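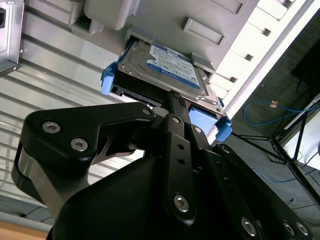 A 2.5-inch drive in its caddy, partway into the bay.

How to digitise a box of old family letters

My gran left us a shoebox of letters, 500 sheets if you count the envelopes, and scanning them has been the best project I've done in years! You need a flatbed scanner, a soft brush, a pencil and somewhere safe to keep the files.

1. Sort before you scan. Put the letters in date order as best you can and pencil a small number on the back of each one. Undated ones go in a pile of their own (postmarks will rescue plenty of them).

2. Flatten gently. Open each letter and leave it under a heavy book overnight. Never iron one.

3. Scan at 600 dpi, in colour, even when the ink is black. Faded pencil shows up so much better against the real shade of the paper. Do both sides, and do the envelope too.

4. Name the files the same way every time. I use year, month, writer, page, so a letter from July sits exactly where I expect it.
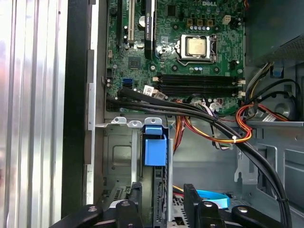

5. Keep three copies, one of them in another house. Mine are on my main computer, on a spare drive, and with my cousin Aiman Latuheru, who is also typing up the Tevwood letters for us. An old desktop is perfectly good for the storage job, by the way. One with a Dell motherboard and ordinary expansion slots will hold scans as happily as a brand new machine.

6. Type them up while you're keen! Do 18 lines at a sitting if the handwriting is hard, then read it aloud. Words I'd stared at for ages came clear that way, including the name of Gran's dog, Bucur.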